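3. Method and first results

Our project looks at how a simple overhand knot behaves in a soft braided cord when it is tied on a flat table. The work was done by Tarık Ekinci and Ekrem Oral in the Kuvura room during June. We chose a two-coloured cord as the crossings are easier to follow by eye than in a white one.

Each trial begins with the cord laid straight on the cloth. One end is lifted and passed over the middle to make a loop, then the end is brought through and pulled slowly. We made 30 trials, and in 17 of them the knot closed near the centre of the cord. In the others it travelled toward the end, and we had to start again.

The printed grid of the tablecloth was a big help for us. We could note the place of the crossing by squares – a ruler was always moving the cord. 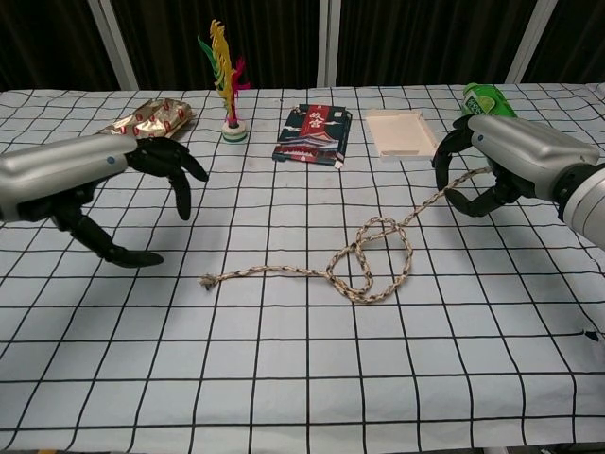
Figure 4. Loose loop in the braided cord, with the frayed end lying on the grid cloth.

The frayed end is a weakness of our set-up, and for the next series we will bind it with thread. We would also like to compare with a stiffer cord of the same colour.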